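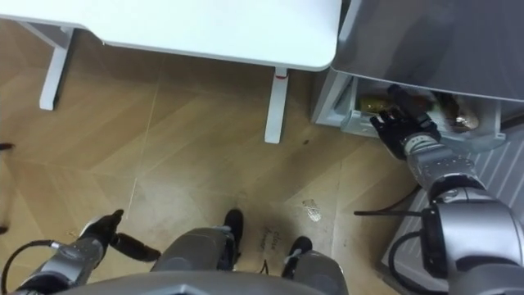
The drawer beside the white desk, pulled open.

In Defense of Putting the Bottle Back
Friday, June 3, 2022

I have a soft spot for the small job that comes after the meal, when everyone has pushed back from the table and there is still a bottle standing there with its cap on. I grew up in Dekberg in a kitchen where the bottle went away before anyone sat down on the couch, and for years I thought this was plain fussiness. Now I'm on my grandmother's side, and I would like to make her case for her, as she never had the patience to write anything longer than a grocery list.

A desk or a table is a place for doing things. Once a bottle has spent one night on it, a jar comes to join it, and then the mail, and by the weekend you are eating with your plate on your knees. I've lived that way (one whole April, when I was new at Umance and came home tired) and I didn't like it much.
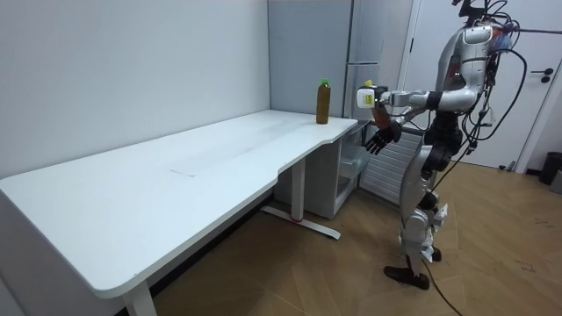
Does it matter where a bottle goes, so long as it goes somewhere?

It matters quite a bit to me, and I would say pick one spot and keep it, even if the spot isn't the best one in the room.

My own spot is low down, in a drawer I can pull out with one hand. People will tell you to buy bins and little dividers, and I once spent nearly 200 dollars on that sort of thing from the Alipour catalog before going back to a bare drawer.
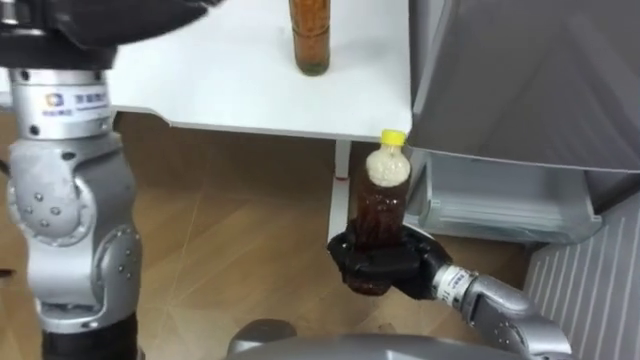

Jars are harder, I admit. You use a spoonful and want it close by for the next spoonful, so it stays out, and I forgive a jar for that more easily than I forgive a bottle. If it gets used every day, let it stand. If you have to wipe dust off the lid, find it a shelf.

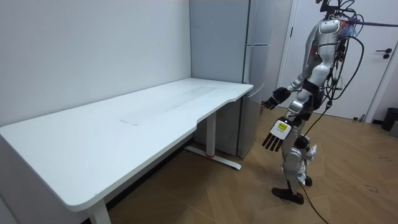 Kaan Türkmen wrote to me after I said some of this in a shorter piece, and he thinks I'm too strict. A bottle left out, he says, is an invitation, and people pour themselves a second glass and stay another hour when they don't have to go digging for it. I've thought about his letter while washing up most nights this week. He is welcome at my table any time, and the bottle can stay out until he goes home.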